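Joldale (software)

Joldale is a software package for controlling two robot arms that share one workspace. It combines a motion planner, a low-level controller, a perception module and a set of logging and replay tools. The package grew out of an earlier single-arm controller called Palley, parts of which survive in its code, and version 5 was released on June 11, 2021. Its authors describe it as a general tool for two-armed manipulation. That description has been disputed, mainly on the grounds that the published tests cover a narrow range of tasks.

Background

Palley was written to drive one arm along a path worked out in advance. It had no notion of a second arm, and laboratories that wanted two usually ran two copies and kept the arms apart by dividing the table down the middle. This was safe but wasteful, as neither arm could help the other with anything. Joldale replaced the dividing line with a shared plan, in which both arms are treated as a single machine with a large number of joints.

The idea was not new when Joldale adopted it. Planning for two arms as one had been discussed for years, and the usual objection, that the search becomes very slow as joints are added, applies to Joldale as much as to anything before it. The project's answer is a shortcut known as the Tsao step. The planner first finds a path for each arm separately, then adjusts the timing of the two paths until they no longer clash. Only if this fails does it attempt the full search.

Planning and control

The planner passes its result to the controller as a list of timed joint positions. The controller runs at 1000 updates a second and corrects for small errors as the arms move. According to the manual, either arm can be stopped without stopping the other, although the manual also advises against doing so while both grippers are holding the same object. The planner does not take the force between the grippers into account, and users who need it must write their own controller. 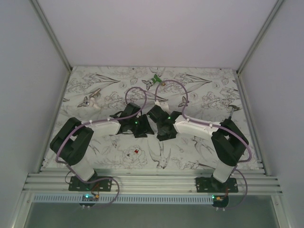

Collision checking is the part of Joldale most often praised, and the praise needs some qualification. The checker represents each link of each arm as a simple rounded shape with a safety margin, and refuses any path on which two shapes overlap. It works well for rigid parts. Cables are another matter: where they run along the outside of the arms and loop up over the grippers, as the lilac ones do, they take up space that the model leaves empty. A path can be declared free of collisions while a cable is dragged across the opposite arm. The suggested remedy is to widen the margin around the last links, but with two grippers working side by side near the middle of a table, a wide margin rules out many of the positions that a shared plan was supposed to allow. Later versions let the user attach extra shapes by hand, which moves the problem from the software to the person setting it up.

Perception

Joldale's perception module takes images from a fixed camera and returns a list of objects with estimated positions. It separates objects from the table by comparing the current view with a stored view of the bare surface. The method is fast and easy to explain. It is also sensitive to shadows, to changes in lighting and to any shift in a patterned cloth, since a printed flower that has moved by a finger's width looks to the software like something new. Small objects tend to be merged when they lie close together.

A learned detector called Vorineck can be used in place of the built-in method. It copes better with patterned backgrounds, but it has to be trained on the objects concerned, and its confidence scores are poorly explained. The manual gives no advice on what score should be treated as reliable.

Evaluation

The release notes for version 5 report results on 12 tasks, of which 9 were described as solved. The word is used loosely. A task was counted as solved if it succeeded in five consecutive attempts, with no limit on how many attempts had been made beforehand, and the failed attempts were not published. The three remaining tasks all involved handing a soft object from one gripper to the other.

A revised test procedure was promised for July of the same year. It appeared as a short addition to the manual, without new results.

Tooling

The logging and replay tools have been received more warmly than the planner. They record joint positions, gripper commands and camera images against a single clock, and can play a session back at reduced speed — a plain feature, but one that many users cite as their main reason for installing the package. The log format is documented and can be read without Joldale itself.

See also

Palley
Tsao step
Vorineck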